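From the Skatdale Newsletter
November 17, 2024

A tin of nibbles and a good long afternoon

Hello again, everyone, and thank you for all the kind notes after the July issue (I have kept every one, including the postcard with the seal on it, which is now on my fridge). I promised back then that I would write something about food once the evenings drew in, and well, they have drawn in, it was dark before I had finished hanging the washing out, so I had better get on with it.

Those of you who come to the Treloar Room for the tea afternoons will know that we have always been a biscuit crowd. Shortbread, mostly, and whatever Elsie Grimshaw has felt like baking, and nobody has ever complained about that. But Ville Seppälä came back from his travels in the summer with a suitcase half full of little savoury nibbles, and he has been quietly converting us ever since. He started with one small bowl at the end of the table. By the next month there were two bowls, and people had begun to sit at that end.

So this time we thought we would do it properly and lay the snacks out as they deserve, on decent trays, with the good tin brought out of the cupboard. It is surprising how much more cheerful a snack looks when you have taken five minutes over it! I am as guilty as anyone of tipping things straight from the packet, but a dark tray does wonders for anything orange, pink or green, and the little fish and stars show up a treat. 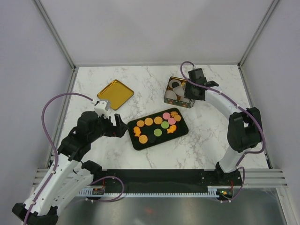

How to lay out a snack tray

Elsie asked me to write down what we do, as her sister in Vilum wants to try it for a birthday, so I shall put it all here and save a stamp.

Begin with the trays. The black one with the rounded corners is the one we like best for coloured pieces, and the square gold one can wait beside it until you have decided what it is for. We have used ours for napkins, for sugared almonds, and once for everybody's reading glasses. Give both a rub with a dry tea towel before you start, the gold one especially, as it shows every fingerprint.

Then put your pieces out a few at a time. I like the rounds in loose rows with the fancy shapes dotted among them, and Ville likes to scatter the lot and leave well alone. We have had this out between us more than once and I am sorry to report that his way is a good deal quicker. Whichever you choose, leave a bit of room between the pieces so that fingers can get in without sending the neighbours flying. You can always top up later on, and a tray that has been topped up looks fresher than one that was heaped at the start.

The tin

I must say a word about the tin, because I am fond of it. It is the square one with the dark patterned sides and the little coloured motifs, and it has been in our cupboard for longer than I have been writing this newsletter. Leave it open on the table and people will help themselves. If you are putting something pale in it, as we did, the dark pattern sets it off beautifully. Do remember the lid at the end of the day! Savoury things go soft overnight if they are left out, and there is no bringing them back, although Elsie swears by a few minutes in a low oven.

Keep anything sweet in a different tin altogether. I learned this with a batch of peppermint creams and some cheese straws, and the less said about those cheese straws the better.

Next time

We shall be in the Treloar Room again at 11 o'clock, same as ever, and there will be tea and coffee and something warm if Elsie's oven is behaving. Bring a tray if you have a nice one, or a tin with a story to it, as I should love to do a page of those in the new year. Please put a sticky label with your name underneath. We still have a blue enamel dish from the summer that must belong to somebody, and it is taking up most of my windowsill.

If you would like Ville's list of favourite nibbles, ask him for a copy when you see him. He has written it out by hand, with marks out of ten, and he will want to talk you through it, so do leave yourself time for a second cup.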